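Working with Colour, Unit 2
Lecture 9: Contrast and accent
Clitlow College, Duangkaew Building
Tutor: Sombat Siriwan
Notes updated 22 March 2022

Bring these notes to the practical, along with your grey card and the small paint set. The painted card squares from Lecture 8 will be needed again in the second half.

Where we left off

Last time we sorted colours by three qualities. Hue is what most people mean by the word colour: red, green, blue and so on. Lightness is how near a colour is to white or to black. Strength is how pure it looks, from a full red at one end to a grey with a faint touch of red at the other. Several of you used "bright" for both light and strong in the written exercise. In this course please say which one you mean. A pale yellow is light but can be quite weak. A deep red can be strong and fairly dark.

What contrast means

Contrast is the difference between two colours seen together. It can be a difference of hue, of lightness or of strength, and usually it is a mixture. Lightness does most of the work when we need to see fine shapes. Red letters on a green ground may look lively from across a room, but if the red and the green are equally light the letters are hard to read up close. Change the letters to cream and they read at once, even though cream is a much weaker colour.

A simple test is to half close your eyes until the detail goes. Shapes that remain are held up by lightness. Shapes that sink into their surroundings were depending on hue. You can also look at a copy in black and white, though different cameras turn colours into grey in different ways, so don't treat one copy as the final word.

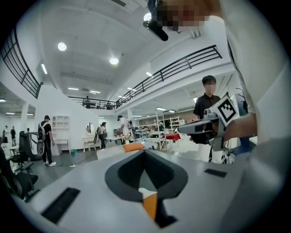 An accent is a small area of strong colour set against quieter ones. It works by being unlike its neighbours, so the neighbours matter as much as the accent does. The bright orange fin sits in a dark grey recess with light grey all round it, and nothing next to it competes in hue. Give the same orange a red surround and much of the effect would go. When you plan an accent, choose the surround first and mix the accent to suit it.

How big should an accent be?

There is no fixed rule. Students often look for a percentage, and you will find some in books on decorating, but they are a starting point at best. A stronger colour can be used in a smaller amount. A weaker one needs more room before it is noticed. If you find that you have three accents of the same size and strength, you probably have a pattern, and the eye will move between them without settling.

Distance also counts. Small patches of different colours merge when seen from far enough away. Weavers know this well: a cloth with fine orange and grey threads may look plain brown from the other side of the shop. Stand well back from your samples before you decide on them.

The effect of the surround

Place one grey square on black and an identical one on white. The square on black looks lighter. The same thing happens with hue. A plain grey on a strong green ground takes on a slight pinkish look, and on a strong orange ground it leans towards blue. The paint has not changed. The eye is judging each area by what lies beside it.

In practice this means a colour chosen from a chart can disappoint once it is on the wall. The chart has white gaps between the samples, and the wall does not. Cut a sample out, hold it directly against the colour it will sit beside, and look again in the evening.

Notes from Pongsak Phetsri's visit in January

Pongsak ran the paint counter at Nullska, the trade shop in Flestville, and kept a book of returned orders. His main points, for those who missed the talk:

Greys are returned more than any other colour. People pick one that seems neutral in the shop and find that it looks blue or green at home.

Daylight from the north is cooler and steadier than daylight from the south. A grey that is slightly warm will often look neutral in a north room.

Gloss finish changes the lightness from place to place across a surface. Matt finish keeps it more even. Compare samples in the finish you will use.

Whites differ from each other a good deal. Put a sheet of printer paper beside a white sample and its tint will show.

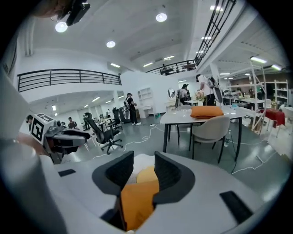

Soft colours and hard edges

We tend to see more contrast where the edge between two colours is sharp. Blur the edge and the same two colours look closer together. Sign painters outline pale letters for this reason, and a watercolour wash that fades out can carry a stronger colour than a flat shape with a crisp border.

Try it with two strips of paper, one blue and one blue-green of the same lightness. Butt them together and the join is clear. Cover the join with a strip of white and the two blues look much more alike. Covering it with black gives a similar result. You will need this for question 2 of the coursework sheet.

Colour and people who see it differently

Some people cannot tell certain reds from certain greens, and this is much more common in men than in women. If a drawing or sign uses hue alone to carry a message, part of the audience will miss it. Add a difference in lightness, a shape or a word. Older eyes also tend to see blues less clearly, so pale blue on white is a poor choice for a notice in a health centre or a library.

Further reading: Lettering and pattern

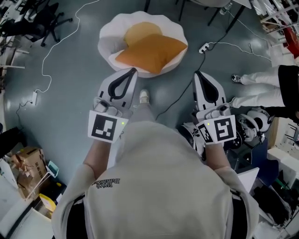 Reading time: 9 minutes

Lettering printed on cloth, card or wood follows the same rules as any other shape, with one added demand: the spaces inside and between the letters must stay open. Dark letters on a pale ground are the safe choice. Pale letters on a dark ground can look thicker than they are, and on soft paper the ink may creep in and fill the small spaces. Use a slightly thinner letter for the body and slightly wider spacing.

Pattern needs a little more care. Stripes of black and white give the greatest difference in lightness, and a large area of them is tiring to look at. Bring the black up to a dark grey and the white down to cream and the stripes are still clear. Keep full black and full white for small pieces.

For the practical

Paint one strip with 22 even steps from white to black. Cut it in half lengthways and mount one half on white card and the other on mid grey. Mark the step where each one first looks darker than the middle.

Then mix one accent colour and try it on two grounds of your own choice. Write down the ground, the accent and what you saw at arm's length and from across the room. Hand in the strips and the notes together, with your name on the back, to room 68.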